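3.2 Looking after the hand-held gripper

I'll own up that we were sloppy with the gripper at first. Shigeru Ogura set it up, I used it, and we both assumed the other one was checking the screws (neither of us was!). By June the fingers had a bit of play in them, so we settled on a proper routine: wipe both lenses, nip up the screws, then open and close the fingers 26 times before any recording.

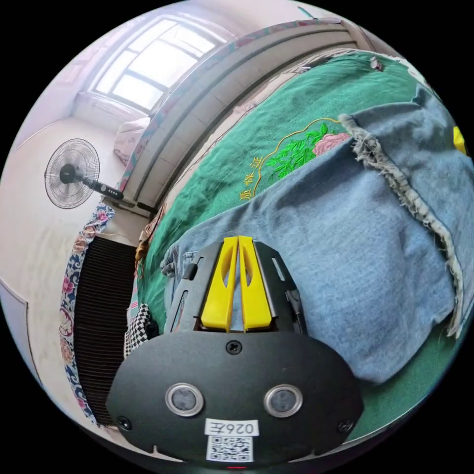

Figure 4. Gripper 026, yellow fingers upright, with folded jeans on the bed in front.

After every 300 grasps we take the fingers off and look along the long cut-outs for cracks, and at 400 we swap them whatever they look like. One pair did split early, at 154, and I'm fairly sure I'd overtightened it. We get our spares from Pladico, and they fit nicely once you've cleaned up the edges with a small file.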